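3. Bread, butter and the long wait: what happens before the first course

Figure 2. Round wooden tray with a small oval slot in the middle, on a square table.
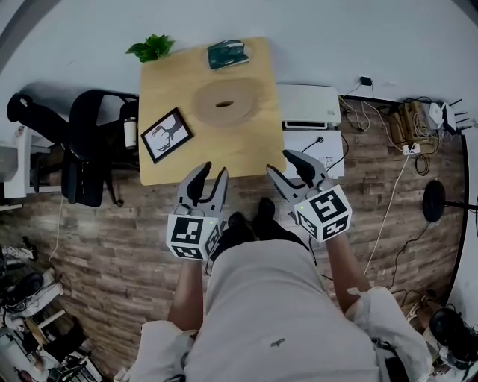
Makstead, August 7, 2020

I should own up straight away to liking bread more than I like most tasting menus. I say so because this section is all about the bread, and a reader who has got through the last one (on wine pairings, where I was a good deal grumpier) may notice my mood lifting. I sat through 24 long dinners for this study, nearly all of them in Makstead and Zandosden, and by the middle of February I had stopped looking at the menu first and started looking for the bread basket.

The question I set out with was a plain one. Does the way bread arrives change how people talk about the meal that follows? I didn't mean the quality of the loaf, which I have left to people with better palates. I meant the timing, who brings it, whether it has a name and a story, and whether you are offered more. Most writing on fine dining treats bread as a bit of padding between the small fried things and the fish. The diners I spoke to didn't treat it that way at all! When I asked them a week later what they had eaten, a surprising number began with the butter.

Let me start with Prulia, in Makstead, because it does the thing in the old style. You sit down, you are given water, and bread turns up before anyone has taken your coat properly. It is a white sourdough with a thick crust, cut in the kitchen and brought in a folded napkin. No speech. The waiter puts it down and goes. I ate there on three separate evenings, sitting at a different table each time, and it was the same every visit, down to the slightly too cold butter. People around me tore into it while they were still reading the menu, and conversation got going early. By the time the first course came out, tables were noisy and relaxed, and I heard very little of the whispering you get in rooms where guests feel they are being tested.

The trouble, and the chef there was quite frank with me over this, is that guests fill up. He had watched plates of his lamb come back half finished for years and he blamed the bread entirely. He had tried making the slices smaller (people asked for more), and he had tried holding it back until after the soup (people asked where it was). In the end he gave up and cut down the lamb.

Kanaujia, over in Zandosden, goes the other way. Bread is a course. It has its own line on the menu, between the beetroot and the trout, and you wait for it – in my case close to an hour after sitting down. When it comes it is a small warm loaf for each table, with cultured butter and a spoonful of beef dripping, and the person serving it tells you which mill the flour came from and how long the dough has been resting. I found this charming on my first visit. On my second I was hungry and would have swapped the entire history of the mill for a cracker.

My notes from those evenings are messy, as notes taken under a tablecloth tend to be, but the pattern in the talk is easy to hear. Before the bread, people at Kanaujia mostly discussed the food, and in careful voices. They asked one another whether they had caught that hint of dill. After the bread they discussed their sisters, their boilers, a holiday that had gone wrong. Something about breaking up a loaf with your hands seems to give everybody leave to stop performing. I can't prove that from a few dinners, and I wouldn't want anyone to quote me as though I had, but I heard it often enough that I began to wait for it, pen ready.

I talked this over at some length with Ulises Grajales, who ran dining rooms before he took up teaching service and who read my notes with more patience than they deserved. His view is that I am giving bread the credit for what is simply the passing of time. Put people in a room with a glass of wine and they will loosen up after an hour whatever you feed them. He may be right. Against that, I would set the evenings at Prulia, where the loosening came within minutes, and well before the wine had been poured. He answered that Prulia has low ceilings and a loud kitchen. We left it there, and I have kept his objection in because it is a good one and I don't have a way round it.

A word on trays and boards, as this came up in the interviews more than I expected. A fair number of places in the region have dropped baskets and plates in favour of bare wood, often round, laid on a square table (Figure 2 gives the general shape). Diners had strong feelings on this. Some liked the look and said it made the meal seem homely. Others grumbled over crumbs, and one woman told me at length that butter should never be smeared directly on wood, a position I have since come to share. Servers liked round trays because there is no wrong way to set them down. At a square table the corners stay free for glasses, too, and a party of four can all reach the middle without anyone having to stand up. I had honestly never given it a moment's thought before, and now I can't sit down to dinner without doing it.

Refills deserve more space than I can give them. The rule seems to vary from house to house, and nobody writes it down. At Prulia the waiter looks at the napkin each time he passes and fills it without asking. At Kanaujia you have to ask, and quite a few people clearly wanted to and didn't. I watched a couple share the last bit of crust with great politeness, cutting it in 2 and then each insisting the other take the bigger piece, when a raised hand would have brought another loaf. I asked the staff afterwards if there was any charge or limit, and there was none. They just hadn't thought to mention it. If I ran the place I would put that in the little speech, and trim the part on the mill.

The written comments tell a similar story, with the usual warning that people who fill in cards are a particular sort of people. I was allowed to read 202 comment cards that the two restaurants had kept in a drawer between them, going back some while. Bread turned up far more often than I had guessed it would, and it was rarely mentioned in passing. The Prulia guests tended to be warm and brief: lovely bread, thank you. The Kanaujia guests wrote longer and were more divided. Those who loved the bread course really loved it, and several said it was the best thing they ate. The ones who didn't were cross over the wait and said so, and then went on to be cross over other things as well – the trout was small, the chairs were hard. I read the cards in no special order and without knowing the dates of most of them, so please don't lean on any of this too heavily.

What I take from the cards is fairly modest. A late loaf raises the stakes. If the guest is in a good mood by then, the bread gets all the benefit of the wait, and if the guest is hungry and fed up it gets the blame, along with the trout and the chairs. An early loaf does neither. It is pleasant and soon forgotten, and it costs you some lamb.

There are gaps here that I would like to fill. I ate almost always in the evening, so I can say nothing useful on lunch, when people are watching the clock and might feel quite differently. I chose restaurants I could reach by train. I ate alone at most of them, which made eavesdropping easy but meant I had a whole portion of bread to myself and may have been better disposed towards it than someone fighting for a share. And dinners stopped altogether in the spring, before I could go back to Kanaujia and try arriving with a full stomach, as Ulises had suggested I should.

The next section turns to cheese, and to the trolley in particular, where the business of asking for more is handled quite differently.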